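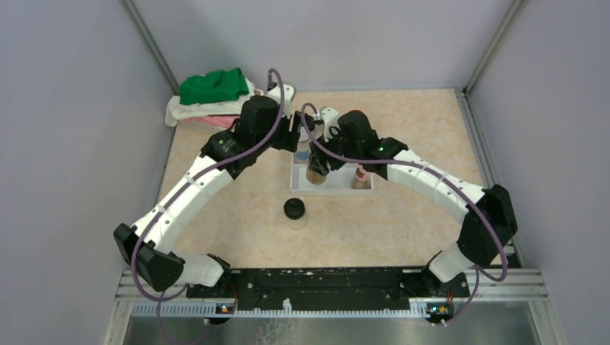 Walled Work Surfaces: Cleaning, Edges and Rails

A work surface with walls on three sides keeps small parts from rolling off the back and stops most of the dust from drifting to the next bench. It also collects whatever it stops. The notes below apply to any light-colored top set between upright panels, with metal posts in the corners and rails along the sides. They were put together for the shared workshop at Skodthorpe and have been corrected several times by the people who use it.

Choosing the top

A beige top with a faint mottled pattern is easier to live with than plain white. Fine scratches and dried water marks disappear into the pattern. Dark screws, washers and drill chips still stand out, so a dropped part can be found by eye. Strongly speckled tops hide parts as well as they hide scratches and are not recommended for small assembly work.

Gray walls are a good match. They reflect less of the overhead light than white ones, and pencil marks made on them for reference can be removed with a plain eraser.

Check the finish before buying cleaner. Put one drop of water on a corner and leave it for five minutes. If the spot darkens, the surface is absorbing and has to be treated as unsealed. If the drop stays beaded, a damp cloth and dish soap will handle nearly everything.

Order of cleaning

1. Switch off and unplug anything powered on or beside the surface.
2. Remove trays, loose tools and parts. Put parts in a lidded box, not on the floor.
3. Vacuum the corners where the walls meet, top to bottom, with a crevice nozzle.
4. Vacuum the rails lengthwise.
5. Vacuum the top from the back wall toward the front edge.
6. Wipe the walls with a barely damp cloth.
7. Wipe the top last, in straight overlapping passes.
8. Dry with a second cloth. Do not leave it to air-dry next to metal.

The common mistake is wiping the top first. Dust from the walls then lands on a damp surface and has to be wiped twice.

Corner posts

Dust packs into the seam between a metal post and its panel. A vacuum will not lift all of it. Use a dry paintbrush with the bristles cut down to half length, working downward, with the nozzle held under the brush. Old toothbrushes are too soft for this.

If a post has loosened, the wall next to it will buzz when something on the bench vibrates. Press the wall with one hand near the post. If the buzz stops, tighten the post fasteners in small turns, alternating between top and bottom. Tightening one end fully before the other pulls the post out of square.

Rails

Narrow rails, such as the one along the left edge in the picture, need only a cloth wrapped around a putty knife. A wider grooved aluminum rail like the one on the right takes longer. Each groove holds chips.

- Run a wooden skewer down each groove to break up packed dirt.
- Follow with the crevice nozzle.
- Finish with a strip of lint-free cloth folded to the width of the groove.
- Do not oil the grooves. Oil turns dust into paste.
- Keep bleach and oven cleaner away from aluminum. Both can stain or etch it.

Jacinto Ibarra cuts his skewers flat at the tip with side cutters. A flat tip scrapes the floor of the groove, where a pointed one only leaves a track.

Stains

Pencil: white eraser, then a dry cloth.

Permanent marker: isopropyl alcohol on a cotton swab, worked from the outside of the mark inward. Test at a rear corner first. Have the window open and no heat source nearby.

Adhesive residue from tape: warm it with a hair dryer on low and roll it off with a thumb. Plastic scrapers are acceptable on a hard sealed top. Metal scrapers are not.

Machine oil: blot, do not rub. Cover with baking soda, wait an hour, vacuum, then wash with dish soap. On an unsealed top, expect to repeat this.

Rust rings from a can or clamp: white vinegar on a folded paper towel for ten minutes, then rinse and dry. Skip this within a hand's width of any aluminum rail.

Scratches and dents

Very fine scratches on a sealed top can be left alone. For deeper ones on solid material, start with 3000 grit paper used wet over a flat block and look at the result before going to anything coarser. A coarser paper works faster, but leaves a dull patch that then has to be blended into the surrounding area. Never sand a laminated or printed top. The pattern is thin, and once it is gone it cannot be put back.

Helge Wikström uses a sacrificial sheet for anything that involves a knife. His is a cutting mat 76 cm wide, held with two strips of low-tack tape at the rear edge. It lifts from the front for cleaning. Replace the tape every month - old tape leaves more residue than it is worth.

Keeping cables in order

Leads near a work surface should be long enough to follow whatever they are attached to through its full movement, and short enough not to drag across the top. Move the attached item by hand to both extremes with the power off and watch the lead. A gentle loop is fine. A sharp bend at a connector is not, and should be relieved with a hook-and-loop strap placed a few inches back.

Use one color of cable per bench if there is a choice. It makes a stray lead from the neighboring bench easy to spot. Zip ties should be trimmed flush, as the cut ends scratch both hands and worktops.

Leveling

Put a ball bearing at the center. If it moves, adjust the feet at the side it rolls toward, a quarter turn at a time. Check again after a day, particularly on rubber feet, which settle under load. Yareli Villaseñor rechecks every January, when the heating has dried out the floorboards.

A level top matters most for glue-ups and for measuring with a height gauge. For general work a small tilt can be ignored.

Supplies to keep within reach

Two microfiber cloths, one marked for walls
Crevice nozzle
Cut-down paintbrush
Wooden skewers
Dish soap, diluted in a spray bottle
Isopropyl alcohol, capped and labeled
White eraser
3 spare feet for the bench, same thread as the originals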